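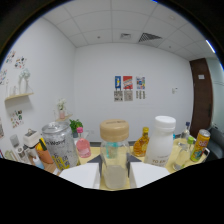
Unit 2: Evaluating a hand-held gripper kit

The product under review is the Plesevari hand-held gripper kit, supplied by Prinmont. It is sold to groups that want to record grasping tasks without setting up an arm. The operator holds the tool, carries out the task by hand and keeps the recording for later training.

Contents as supplied: gripper tool with two fingers, fisheye camera and mount, spare finger tips, calibration card, carry case. Software is licensed separately. The Hastden mounting plate is an optional extra and is not covered in this unit.

2.1 Working area
Use a table with ordinary clutter on it. Objects should differ in height, width and surface. Clear glass and clear plastic must be included, as these give the most trouble later on.

2.2 Grasping
Bring the fingers in level with the widest straight part of the object. Close slowly. Do not grip on a label edge. For bottles with a narrow neck, grip the body - the neck is allowed only if the body is wider than the jaw opening.

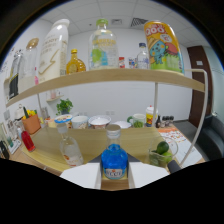 Fig. 2. Grasp on a blue glass bottle with a silver screw cap, other items left in place on the table and shelf.

2.3 Points to assess
Each group records 19 grasps and comments on the following:
- finger alignment at first contact
- how much of the object the fingers hide from the camera
- distortion towards the edge of the fisheye view
- operator fatigue, wrist and forearm

Failed grasps are kept and marked as failed. Do not delete them.

2.4 Reading
Pattinasarany, chapter 2, on contact and friction. Hand in the review sheet to Moushumi Dissanayake by 24 November 2025.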